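Round table or rectangular for a small eat-in kitchen?
Forum: Kitchens and Dining > Furniture
Started by gwallin, September 16, 2018

gwallin
We have to replace our kitchen table and can't agree on a shape. The one I'm leaning toward is a round wooden table, same general idea as this. 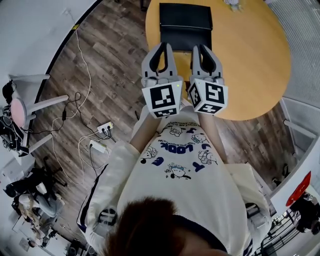

The kitchen is a galley that opens into a square eating area at the back of the house. There's a window on one side and the basement door on the other, and the basement door swings into the room. Two adults, two kids, and my mother-in-law eats with us on weekends. Right now we have a rectangle that came with the house, and one short end is shoved against the wall, so we can only use three sides of it.

My budget is 600 dollars for the table alone. We already have chairs. I've looked at the Jevard pedestal table and the Isaksson one with the four straight legs. My wife wants another rectangle with a bench.

Questions:
Does a round table really save room, or does it only look that way?
Is a pedestal steady enough for kids who lean on things?
Has anyone owned either of those two?

Gøran

tdalen
I've had the Jevard for 4 years. It's fine. The pedestal bolts to a plate under the top and the bolts work loose, so you have to get under there with a wrench now and then. If you skip that, it starts to rock. Once it's tight it stays put unless somebody sits on the edge.

The finish is the weak point. We got white rings from hot mugs in the first month. I sanded the top down last March and put on an oil finish, and it's been better since.

ingvild_s
I'd go with your wife on this one. Round tables waste the corners of a room. In a square eating area you end up with four little triangles of floor that are no good for anything. A rectangle with a bench against the wall seats more people in the same space, and the bench slides under when you're done.

We had a round one for years and I don't miss it. You can't push it against a wall for a party without it looking odd, and tablecloths cost more.

tdalen
The corners are where you walk, though. That's the point of it. With a door swinging into the room I'd want the clearance.

ingvild_s
Depends where the door is. If it's in the middle of the wall a round table helps you less than you'd think, because the widest part of the table is right across from it. Gøran, where is yours?

gwallin
Near the corner, hinged on the corner side. So it swings out toward the middle of the room.

ingvild_s
OK, then round would probably clear it better. I still say bench. Kids fit on a bench in a way they don't fit on chairs.

valbona_m
Kids on benches also shove each other off benches. We gave ours away.

For the size, cut the shape out of cardboard or old wrapping paper and tape it to the floor for a week. Put the chairs around it, pulled out as if people are sitting in them. We did that and dropped down a size from what we'd planned to order. In the store everything looks small because the ceiling is so high.

On legs versus pedestal, I have the Isaksson. The legs are set in from the edge and the fifth person always gets one between the knees. Four people, no trouble at all. It's very solid. I've stood on it to change a light bulb.

gilang.h
I repair furniture for a living, so a couple of things from that side.

A pedestal is only as good as its base. Measure the base across and compare it to the top. If the base is much less than half the width of the top, I'd leave it at the store. Go and lean on the edge with your full weight before you pay. The sales people are used to it.

Look underneath too. A solid top needs to be able to move with the seasons, so the screws should run in slots or be held with clips. If it's screwed down tight all the way across, it may crack in the first dry winter. I see a lot of those. Veneer doesn't move as much, but you can't sand it the way tdalen did. You'd go right through.

For 600 you could also buy used. Older round tables with a split top and a leaf turn up all the time and most of them need nothing worse than glue in the joints. I sold one for 300 last month, with two leaves.

gwallin
A leaf would take care of the weekends. Do the split tops stay level? My parents had one with a ridge down the middle, and crumbs collected in it.

gilang.h
They do if the pins and the catches are in good shape. A ridge usually means a warped half or a worn slide. Close it up and run your hand across the seam. If you feel a step, keep looking or offer less. The crumbs you'll get either way. A butter knife and a vacuum.

tdalen
Disagree a little on used. By the time I'd paid for delivery and fixed the wobble I'd have been close to the price of new. It makes sense if you have a truck and some clamps. I don't.

gilang.h
Fair. Most sellers will help load it, but you do need a way to haul it.

valbona_m
One thing on finish while we're at it. Whatever you buy, put felt pads under anything ceramic. I use Prekitz pads, the thin ones. The thick ones peel off. And get real placemats for the kids. Marker comes off sealed wood if you get to it fast, but it goes right into bare oiled wood.

ingvild_s
Or paint the top and stop worrying. Mine is painted and I touch it up once a year.

gilang.h
Please don't tell people to paint tabletops, I'm the one who has to strip them.

ingvild_s
You're welcome for the business.

gwallin
I taped out the shape this afternoon with a drop cloth. The basement door clears it by 11 inches with the round one. With a rectangle the same length, it hits a chair. My wife walked around it a few times and says she can live with round if it has a leaf, and she wants to keep the old bench for the hall.

So now I'm looking at used ones with a split top. There's one listed in Ata, oak, two leaves, one of them with a stain. Seller says it's been in a garage since spring. Is a garage a problem?

gilang.h
Could be. Check that both halves lie flat and smell the underside for mildew. Bring it into the house and leave it a couple of weeks before you glue anything. How big is the stain?

gwallin
Size of a dinner plate. Dark gray, near one end.

gilang.h
Sounds like water and iron, probably from a can or a plant stand. Oxalic acid will usually lift that out of oak. Strip the finish off that leaf first. Ask him to come down on the price for it.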